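Projects > Wundico > Progress Reports > May

May
By Moushumi Hettiarachchi

Match previews

We published 213 match previews this period, covering the spring league rounds and the first cup ties. Each one went up before the opening odds closed, apart from 17 lower-division games where the team news came in too late to use. Those were posted as short notes with no tip attached.

Ivent now supplies the odds feed for all football pages. The switch took two weeks longer than planned and used up the contingency in the second budget line.

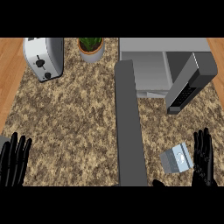

Readers and sign-ups

The daily tips email has around 2,000 subscribers. We added 345 of them after the sign-up box moved to the top of the preview pages. Unsubscribes were highest after the international break, when there was little to send.

Still to do

Sasaki has the results archive and will hand it over in June. Domer is checking the older tips against final scores so the record page can go live. We are asking to move the unspent travel money to freelance writing for the summer fixtures.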